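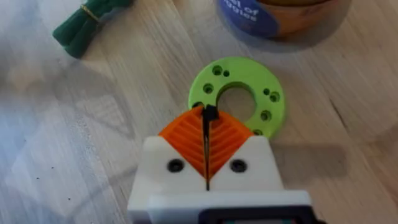
Can a machine do the household chores yet?

Some of them, slowly, and mostly in rooms that have been arranged to suit it. Washing and drying have been mechanised for generations, but the work on either side of them (sorting, carrying, folding, putting away) is still done largely by hand.

Chore automation

Chore automation is the use of general-purpose robot arms or mobile robots for domestic and light shop-floor tasks that have no dedicated appliance. It is distinguished from appliance automation, in which one sealed machine performs one process, and from conventional industrial automation, in which parts arrive at a known position and orientation.

Tabletop tidying

Tidying a table is a common test task. It combines recognition of mixed objects, selection of a grasp, and placement in a container or on a shelf. Flat parts are among the harder items. A thin disc or ring lying flush on a surface offers little height for the fingers to close on, and the usual approaches are to grip across the rim, to hook a hole, or to slide the part to the edge of the table and take it from there. Soft goods such as rolled cloth are easy to pick up and difficult to set down neatly.

Ribbed compliant fingers are widely used for this work. They bend around an object on contact and tolerate small errors in position. Their drawback is limited pinch force at the tip, and a rubber pad is sometimes added along the inner edge to improve friction.

Two-armed systems can hold a container with one gripper and fill it with the other. They also introduce the risk of the arms meeting over a shared work area, and most controllers reduce speed in that zone or give one arm priority.
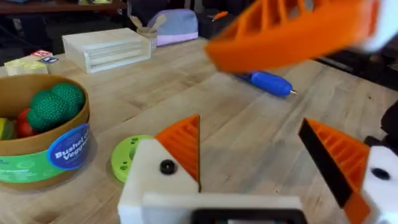 Ehsan Moradi has argued that tidying is a poor measure of progress, as a wrongly placed item costs nothing and a second attempt is always available. In his view the fairer test is a chore with a penalty, such as unloading glassware or wiping down a stove without shifting the pots.

Reported performance

Published results are hard to compare. Laboratories differ in what they count as a completed task, in whether a person may reset the table between attempts, and in how much the objects vary. The Hirosine protocol addressed this by fixing a set of 12 household objects and requiring 200 consecutive attempts, with every human intervention recorded. Mehrangiz Najafi, reviewing its first round, noted that failures clustered around thin and transparent items, and that a change in room lighting — a blind left open in the late afternoon, for instance — was enough to alter the outcome.

Shop-floor use

Small workshops have adopted the same equipment for kitting, bin sorting and bench clearing. The conditions are more favourable than in a home: the benches stay put, the parts are catalogued, and staff can be trained to leave the arm clear space. At the Irnis workshop, 2 arms sort offcuts and fasteners at the end of each shift, with a worker emptying the reject tray. Unsorted parts are returned to the tray after a second failed grasp.

See also: Compliant gripper; Bin picking; Domestic appliance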